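I bought a phone two years ago, a Veteck, because the box said it would get three years of updates. I kept the box. I don't keep many boxes, but I had a feeling about that one.

Last week the support page for my model changed. It used to say "three years of software updates." Now it says "up to three years of support, as applicable by region." No email, no notice in the settings menu, nothing on the company's news page. I only noticed because Hanna Mykhailiuk, who has the same phone, sent me a link with a row of question marks after it.

I wrote to Veteck and asked what "as applicable" means. The reply thanked me for being part of the Veteck family and told me my phone was up to date. It is up to date in the sense that there's nothing newer to install. The security patch on it is from last October.

I asked again and got the same reply with a different first name at the bottom. 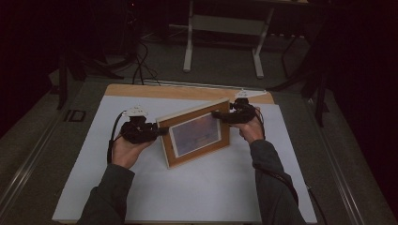

Can a phone maker change an update promise after you've paid?

It depends on where the promise was made and how firmly it was worded, and companies know this, so the firm wording goes in the launch presentation and the soft wording goes in the terms. My box says "3 years of updates" with a tiny 2 next to it. Footnote 2 is on the bottom flap. It says the schedule may vary. Vary from what, it doesn't say.

Dong-hyun Wi thinks I'm being unfair. He repairs phones and he points out that smaller makers depend on the chip supplier, and when the supplier stops sending driver code, the phone maker is stuck. Fine, I believe him. But the maker knew who its supplier was when it printed the box. If you can't control the thing, don't sell it to me as a feature. The phone cost $429, and I passed over a cheaper one with a shorter promise to get it.

Then there's the replacement they would love me to buy. Veteck now has the Ra, and the Ra page promises longer support still, in a very large font. I read it all the way to the end this time. There's a footnote. You can guess.

The reviews haven't been much help. I read a pile of them and nearly every one repeats the update promise as if it were a spec, like the screen size or the battery. A screen you can measure on the day. An update promise is a forecast, and I haven't found one reviewer who went back to the older models to see how the last forecast turned out. Ineke Verstraete did do that on her own blog for a few brands, with a plain table of what was promised and what arrived, and it made for grim reading.
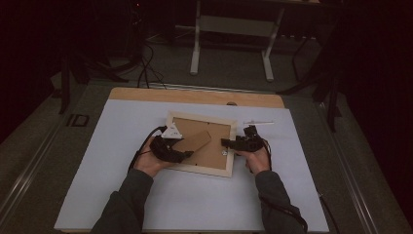

My new habit is to read a phone listing from the bottom up, footnotes first. I look for a date, an actual calendar date, after which the patches stop. If there's no date I treat the promise as zero and see if I'd still pay the price. It's a bit like turning a picture frame face down before you buy it - the pale wood border is what sells it, but the cardboard easel flap and the little metal clip on the back are what you're going to be relying on. Most phone listings don't let you see the back at all.

I haven't decided what to do yet. The phone still works, the battery is decent, and I resent being pushed. I've taken my banking app off it and moved that to an old tablet, which is annoying. I've also sent Veteck a photo of the box, both sides and the flap, and asked for an answer from someone who has read it. If they reply with anything other than the family line, I'll add it at the bottom of this post.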